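Working alongside the tidying robots: tips for the housekeeping team

Ditwood now does the first pass in the serviced flats at Odstead, so most of us start at 6 and pick up where it leaves off. The job has moved from lifting and carrying to checking and finishing. A few things that help:

Read the overnight list before you go up. It gives the flat number and what was left undone.

Don't refold what has been marked as done. If the fold is poor, mark it and move on — Herman Saragih goes through the marks each afternoon and changes the settings.

Throws are the usual trouble. Lay them flat on the bed, fold in half twice, then hang over the sofa back with the open edge down.

Keep stools against the wall and pick small things up off the floor first.

Nobody's hours were cut, but the shifts are different. Swaps go through the office by December. Extension 3075 if you get stuck.

The practice rooms are on the training screen. Try the sofa task there before your first shift.
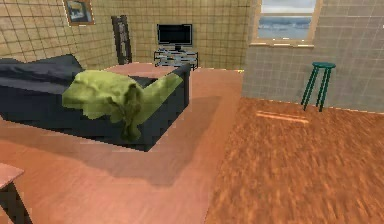
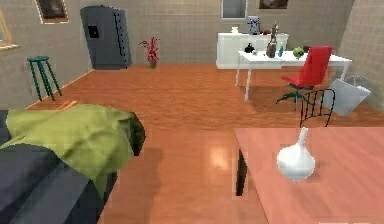

Practice room, simulated: the green throw on the dark sofa, still to be folded.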